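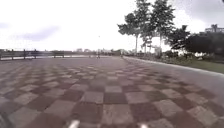 Facilities > Grounds > Inspections > Winter walkround

Wasbridge Public Grounds
Winter walkround, checklist and comments
Inspected by: Jericho Ambrosio
Reviewed by: Imelda Villanueva
Date: 9th December
Sheet 2286

Marks used: OK, Watch, Repair, N/A. Anything marked Repair needs a work order number before the sheet is signed.

1. Drainage

1.1 Storm drain grates seated and bolted. OK
1.2 Grates clear of leaves. Watch
Comment: North lot grates had more than 4 inches of leaf litter packed on top. Cleared by hand. Add to the weekly round until the trees are bare.
1.3 Downspouts at pavilion attached and draining away from the door. Repair
Comment: Lower strap on the east downspout is missing. Water runs back toward the sill. Work order 213.
1.4 Catch basin lids marked. OK

2. Walking surfaces

2.1 Raised edges, rocking or missing pavers. OK
2.2 Joints filled. Watch
Comment: Top up joint sand in February if the weather allows. Do not use the Avmont mix left over from the parking lot, it sets too hard for this.
2.3 Ramps free of ice melt buildup. OK
2.4 Steps at Quiambao entrance, nosings tight. Repair
Comment: Third nosing from the top lifts at one end. Cone placed. Work order 214 requested, not yet confirmed. 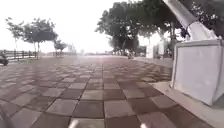
2.5 Handrails on the steps firm when pushed. OK
2.6 Contrast strip on top and bottom step readable. Watch
Comment: Bottom strip is worn through in the center. Still passes, but not for another year.

3. Lighting

3.1 All pole lights come on at dusk. Repair
Comment: Pole 63 is out. Swapped the lamp, still out. Probably the photocell. Cleltora has the service contract, call placed.
3.2 Hand hole covers in place, screws tight. OK
3.3 Pavilion emergency lights, 90 second test. OK
3.4 Timer matches actual sunset. Watch
Comment: Was still on the fall setting. Corrected during the walkround. Check again next visit.

4. Winter supplies

4.1 Salt bins filled and lids closing. OK
4.2 Shovels and scoops at each bin. Watch
Comment: Scoop missing at the restroom bin. Same as last year. Suggest a chain.
4.3 First aid kit in date. Repair
Comment: Eyewash bottle is expired. Pull it now and reorder.
4.4 Outdoor water shut off and lines drained. OK

Reviewer comments (I.V.)
1.3 and 2.4 come first. Keep the cone out until the nosing is fixed, and tape off the step if the cone gets moved again. Pole 63 can wait for Cleltora. For 4.2, go ahead with the chain.

Next full walkround: February

Wasbridge Public Grounds, Facilities Office | Contact us | Back to top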